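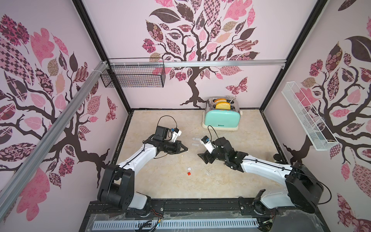 Search this guide Enter keyword Go
Home Guides Wallcoverings Care Contact

Section 4. Hanging Wima paste-the-wall paper

Read Section 3 before you mix any paste. New plaster must be sealed and left until fully dry.

1. Turn off the power to the room and remove the switch and outlet covers. Put the screws in a labeled bag.
2. Fill holes, let the filler dry, and sand flat. Wipe off the dust.
3. Check that every roll has the same batch number. Return odd rolls unopened.
4. Draw a plumb line for the first strip. Start next to a corner, and let the strip turn onto the next wall by no more than 1/2 inch.
5. Cut the first strip 4 inches longer than the wall height. Lay the next strip beside it and match the pattern before cutting.
6. Roll paste onto the wall, slightly wider than one strip.
7. Hang the strip from the top and smooth from the center out.
8. Trim top and bottom with a new blade. Change blades after every 2 strips.

CAUTION: Do not restore power until the paste around the outlets is dry.

Note: Large patterns waste more paper at each cut. Buy one extra roll.

4.1 Protecting nearby surfaces

Paste left on a tabletop can dull the finish. Cover the top with plastic sheeting, tape the sheeting underneath, and wipe up drips with a damp sponge. Do not cut strips directly on a finished top. Use a cutting mat.

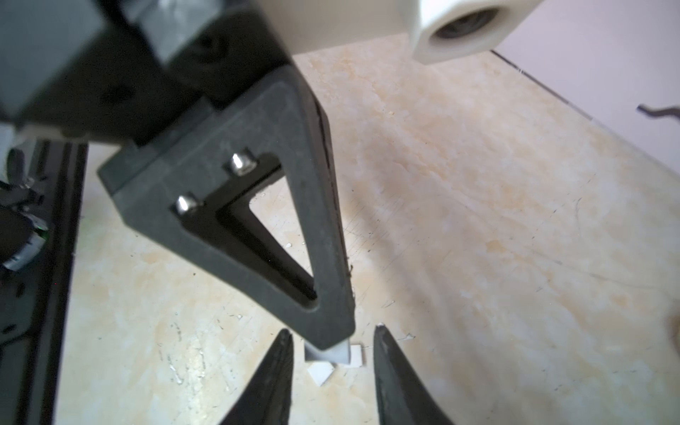 Marbled tabletop, cream and beige.

4.2 Lifting seams

1. Ease the edge back and apply seam adhesive with a small brush.
2. Press down with a seam roller, using light pressure.
3. Wipe off any excess at once.

If a seam lifts again, check the wall behind it for damp before you reglue.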